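Last updated in November

The arm that forgot how to let go

So, Tuesday did not go to plan! I'd set aside the whole evening for the table-clearing routine (pick up the thing, move the thing, put the thing down, feel smug) and by 9pm I was sitting on the floor with a torch between my teeth.

It started at run 126. Up to then the gripper had been opening on cue every single time, and then it just didn't. The log said it had. The arm certainly believed it had, because it swung off cheerfully to its next position with a plastic plum still clamped in its jaws, and flung it at the skirting board when it stopped. I hit the stop button two seconds too late, but nobody was hurt, apart from the plum.

I rang Aldana Vergara, who has put up with far too many of these calls, and she asked whether I'd checked the connector at the wrist. I had not checked the connector at the wrist. I'd spent an hour rewriting perfectly good code instead – lovely use of an evening.

Reseated it, tightened everything, and went back to quarter speed with my thumb on the stop button.

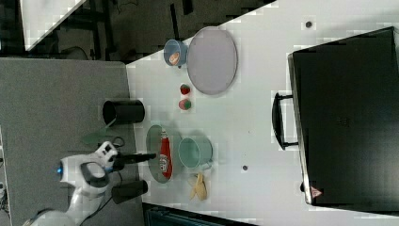 Gripper over the green plate, ketchup and all.

I've had three more faults since, all the same "open" command going missing, so I'm not calling it fixed. There's a new cable coming from Rendmont and until it's in, the arm stays slow and I stay well out of its reach. I also want the routine to check the jaws have really opened before anything else moves, which I should have done at the start!

2 comments · 3 shares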